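Flat folding (laundry)

Flat folding is the practice of spreading a washed garment on a broad, soft surface, usually a made bed, and reducing it by successive folds to a compact rectangle for storage. It is the most common way of putting away T-shirts, light jumpers and other knitted tops, which tend to stretch at the shoulders when hung. The term is also used in the linen trade for the hand finishing of small items.

Surface

A bed is used in most homes because it is the largest clear horizontal area available. A firm mattress with a single cover gives the best result. Thick duvets and quilts rise under the hands and let the garment shift, so the cover is often pulled taut first. Textured covers grip cotton jersey and help keep a sleeve in place, while satin and other slick covers do not. Pale covers show dark lint and pale lint less evenly, and the garment is easier to see against a contrasting colour.

Tables and ironing boards are alternatives. A table gives a sharper crease but is harder on the back if set at dining height. The Karras board, a rigid panel with two hinged wings, was sold for home use as a template for shirts and is still found second-hand.

Method

A garment fresh from the basket is normally bunched. The first step, called opening, is to find two points that belong to the same edge, most often the shoulders or the hem corners, and draw them apart until the cloth between them is straight. The garment is then lowered with the far edge touching first. Remaining ridges are smoothed outward from the centre.

Opening takes up the larger share of the work. In a plain T-shirt the hem and the sleeve openings are easily confused, particularly when the shirt is inside out or a sleeve has been drawn into the body. The neck rib is the most reliable landmark, being thicker than the rest and usually carrying a label.

Once the shirt lies flat, the sides are brought in toward the centre line and the sleeves laid back along the body. The length is then halved, and halved again if the drawer is shallow. A small allowance is left at the hem - a finger's width is usual - so that the last fold does not push the lower edge out past the collar.

Variants

The Govamo fold places the neck on the outside of the finished piece, so that shirts filed upright in a drawer can be told apart. The Huno fold leaves out the side folds and is used for towels and children's clothing. Both start from the same opened position and differ only in the order of the later steps.

Fabric and weight

Cotton jersey of nearly 200 grams per square metre holds a fold well without pressing. Lighter jersey slides and may need to be rolled. Garments should be fully dry, as folds set in damp cotton are slow to drop out and may smell musty. Dark blue and black shirts show crease lines more readily along the fold edge and are often folded inside out.

Domestic setting

Folding is often done near the washing machine to shorten the carry, and in small dwellings the bed and the machine may share a room. The Sultska household guide, revised in July 2023, advises clearing the bed of phones, cords and other hard objects before starting, as they leave bumps beneath the cloth and may be folded in by mistake.
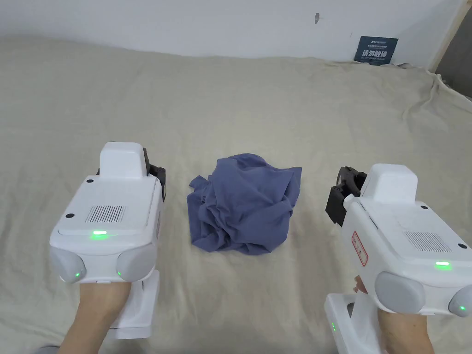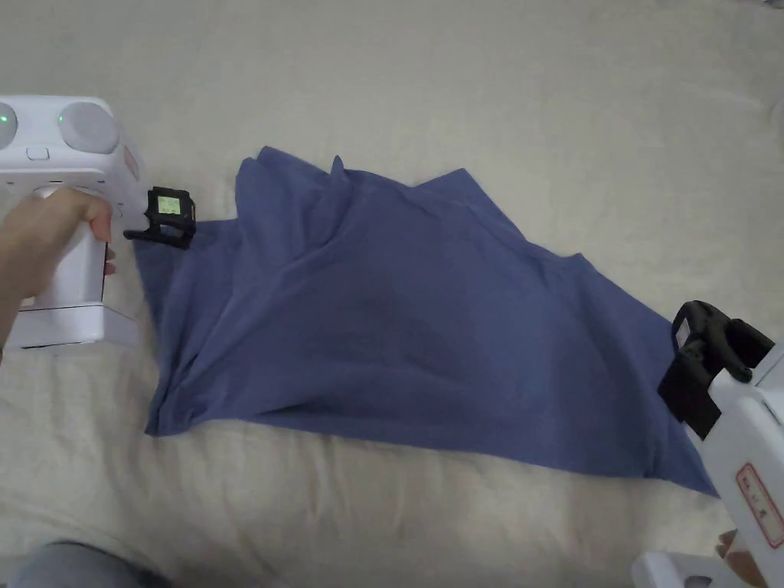
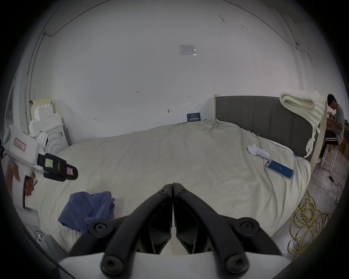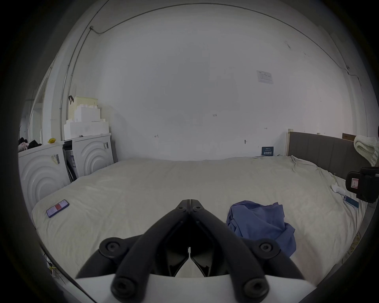 Blue cloth, crumpled, on a pale bed covering.

See also: Ironing; Clothes drying; Linen cupboard; Drawer filing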